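Ein Internat, zwei Erzähler und ein verschwundenes Heft

Die Comicreihe »Morkar« liegt jetzt abgeschlossen vor

Als der erste Band von »Morkar« erschien, lag er in vielen Läden im Regal für Jugendbücher, zwischen Pferdegeschichten und Fantasy. Mit beidem hat die Reihe wenig zu tun. Sie spielt in Witside, einer Küstenstadt mit stillgelegter Werft, und beginnt damit, dass ein Mädchen mitten im Schuljahr auf das Internat Quinlan wechselt. In ihrem Zimmer steht noch das Bett der Vorgängerin, frisch bezogen. Deren Zeichenheft fehlt, und das halbe Internat sucht danach.

Erzählt wird abwechselnd von der Neuen und vom Sohn des Hausmeisters, der in Witside aufgewachsen ist und das Internat nur durch den Hintereingang kennt. Beide lügen, zunächst in Kleinigkeiten. Im ersten Band fällt das kaum auf, weil die Bilder mitlügen: Was jemand behauptet, wird auch so gezeichnet. Erst auf Seite 178 sieht man dieselbe Szene am Bootshaus ein zweites Mal, mit einer Person mehr.
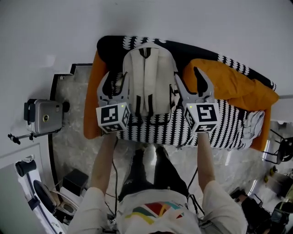 Drei Bände, zwei Farben

Der Verlag Letano hat die Geschichte auf 3 Bände verteilt, zusammen sind es über 845 Seiten. Gedruckt wird in Schwarz und einem stumpfen Grün, das den Kapiteln des Jungen vorbehalten ist. Im letzten Band mischen sich die Farben, und von da an muss man selbst herausfinden, wer spricht. Das verlangt Geduld, beim ersten Lesen habe ich zweimal zurückgeblättert.

Der zweite Band ist mit 305 Seiten recht lang geraten. Er verlässt das Internat und verbringt den ganzen September auf der Werft, wo der Vater des Jungen früher gearbeitet hat. Die Suche nach dem Heft ruht fast völlig. Dafür gibt es ein Kapitel ohne Worte, in dem zwei Leute ein Boot abschleifen und sich dabei versöhnen — oder es jedenfalls versuchen. Für mich ist es das beste der Reihe.

Mit dem Mobbing, um das es im Hintergrund immer geht, hält sich »Morkar« nicht lange auf. Die Täter bekommen keine große Vorgeschichte und auch keine Strafe, die den Namen verdient.
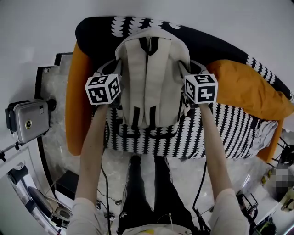 Genau das störe sie, schreibt eine Leserin an die Redaktion: Wer drei Bände lang mit der Neuen gelitten habe, wolle wenigstens einmal sehen, dass die Schulleitung zur Rede gestellt wird. Die Werftkapitel habe sie überblättert und nichts vermisst.

Den ersten Einwand kann ich verstehen. Die Schulleitung tritt nach der Aussprache im Speisesaal nicht mehr auf, und ihr Schweigen bleibt unerklärt. Die Werft dagegen braucht man für den Schluss, denn das Heft liegt die ganze Zeit dort.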